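4.2 What people mean by "clean"

We asked 53 households in Cabello when they had last cleaned the kitchen. Thirty-two said "today," a figure we admire and do not believe. The word covers a lot of ground. For some it meant scrubbing with hot water and soap. For others it meant moving the mail to a different room.

Diaries kept in November were less heroic. The median wipe-down took 100 seconds, and the stove was skipped whenever guests were not expected. Respondents rated their own standards above those of their neighbors, whose kitchens most had never entered.
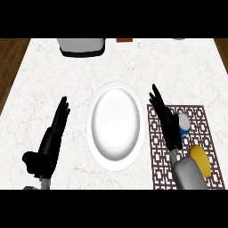 Figure 3. A white oval plate on a marble countertop.

One respondent objected that a counter is clean once you stop noticing it, and asked us to write that down. We did, and coded it under "other."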